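Cerero Racing swaps rally stages for circuits in 2024

REKTHORPE, February 19, 2024 – After several seasons of driving very quickly past trees, Cerero Racing will spend this year driving very quickly past the same pit wall. The team has entered one car in the Zenditz Endurance Trophy, beginning with the 400-kilometre opener at Rekthorpe.

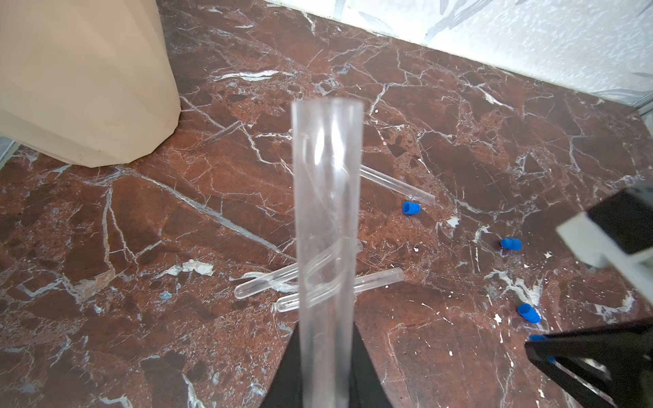 Rattanakul

The decision was made in November, shortly after the rally car's last meeting with a ditch. The ditch is recovering well.

Cerero has since covered 1,000 kilometres of testing in its new coupé. The gearbox lasted for 600 of them, a figure the supplier describes as encouraging.

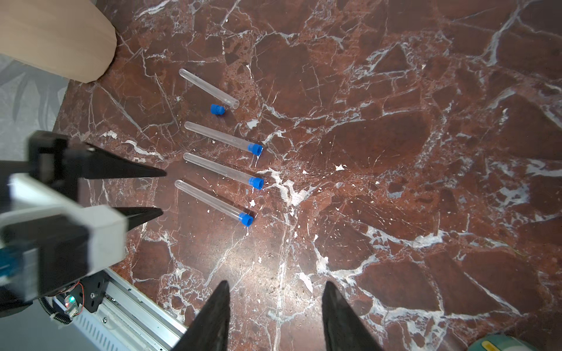

A replacement with stronger second and third gears was fitted in time for the final test, where the car ran without trouble until lunch and with only a little after it. Lap times were respectable. The pit stops need work, particularly the part where the car leaves again.
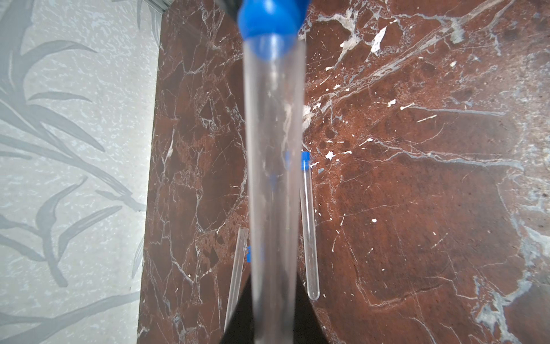
Team shirts go on sale at the opening round. There are 200, all of them large, and last year's are still available at half price with the rally logo taped over.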